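Notes from the Rudstead bench: teaching by hand with two arms

Posted 7th July by Graciela Jara

The Wullow project has now completed its first full period of remote demonstrations at Rudstead. This post records how the work is carried out and what has been changed in the procedure. It is intended mainly for colleagues who will join us in August.

Each demonstration is given by one operator, who holds a pair of small guide arms in an adjoining room. The two arms on the bench copy the operator's movements as they are made, and the joint positions are stored together with the camera pictures. To date 1,731 demonstrations have been recorded, of which 826 were accepted for training. The remainder were set aside, chiefly on account of hesitation by the operator or a dropped part.

The present task group, known internally as Tjoa, concerns cables and small parts. It was chosen as a demanding test of two-handed work. A cable does not keep its shape when it is picked up, and the operator must often steady an item with one gripper while the other approaches. New operators tend to bring both grippers in at once. We ask them to settle the left one first and to move the right one only when the left is at rest. 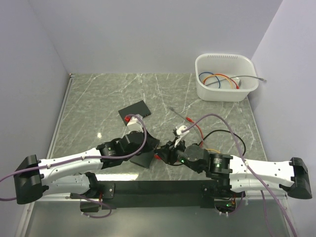

Starting positions

The black square plates may lie at any angle on the marble-patterned top, and the cables may be left as they fall. Operators had been straightening them between attempts, and the trained arms then coped poorly with anything less tidy. The white basket remains on the table with its cables inside. Operators are to leave a cable end hanging over the rim if it comes to rest there.

Length of session

A session is limited to 9 demonstrations, followed by a break. Acceptance fell noticeably in longer sessions, particularly among operators in their first 2 weeks.

Labelling

All records are entered in Fukorar on the day they are made. Rejected attempts are also to be entered, with a short written reason. Questions on the new form should be sent to me before the August intake begins.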